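# Keeping a White Work Table White

A white top shows everything, and most of what it shows comes off with less effort than people give it. These notes cover a painted or laminate top in a kitchen, sewing room or workshop. 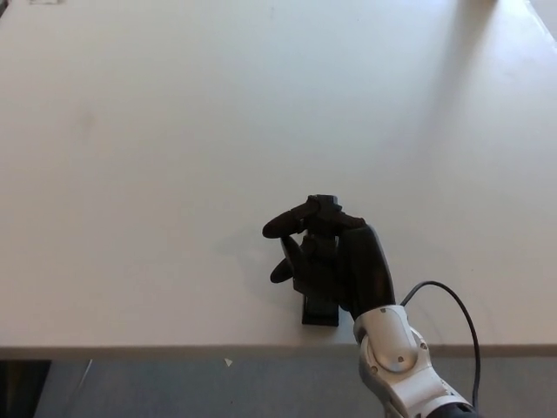
*White tabletop with a straight front edge.*

## Daily wipe

Use a damp cloth with one drop of dish soap. Wipe from the back toward the front edge so crumbs end up on the floor, where you were going to sweep anyway. Dry with a second cloth. Air drying leaves spots if your water is hard.

Skip the green scouring pads. They take the shine off in patches, and a dull patch picks up dirt faster than the rest.

## Stains by type

**Ballpoint pen.** Rubbing alcohol on a cotton ball. Dab, turn the cotton to a clean side, dab again. Rubbing spreads it.

**Permanent marker.** Go over the line with a dry-erase marker and wipe while it is still wet. What is left usually comes up with alcohol.

**Coffee and tea.** Baking soda mixed with water to a thick paste. Leave it for 6 minutes, then wipe. Old rings may need a second round.

**Turmeric.** Try the same paste first. If a yellow shadow stays and the table is near a window, leave the blinds up for a few days. Sunlight fades it better than anything I have bought.

**Grease.** Warm water and dish soap, applied with your hand so you can feel when the slick is gone.

**Glue.** Let white glue dry completely and lift it with an old plastic card. For super glue, test acetone in a hidden spot before you go further. It will soften paint and can cloud some laminates.

Never mix bleach with vinegar, ammonia or alcohol. I don't use bleach on tables at all.

## Black scuffs

Scuffs from rubber feet and tool handles look permanent and mostly aren't. A clean white pencil eraser takes off the light ones. For heavier marks use a melamine sponge, barely damp, with almost no pressure. It is a very fine abrasive, so stop as soon as the mark is gone.

Nkrumah Asamoah wrote in February to say that a dab of plain white toothpaste does the same job. I tried it and it does, though rinsing it out of the seams takes longer.

## Scratches

On a painted wood top, a shallow scratch can be rubbed out with 4000 grit paper, used wet, and then waxed. A deep one needs filler and touch-up paint. Fill it, let it dry overnight, sand level and put on two thin coats – one thick coat always sags.

On laminate, don't sand. Wax hides fine scratches for a while, and a repair pen in a matching white covers the rest. Bring a chip or a photo taken in daylight to the store. There are more whites than you would think.

## Edges

The front edge wears first. Wipe it when you wipe the top, including the underside of the lip where hands go. If edge banding is lifting, cover it with parchment paper and run an iron on low over it slowly, then press with a block of wood until it cools. If the old glue has crumbled, scrape it out and use contact cement.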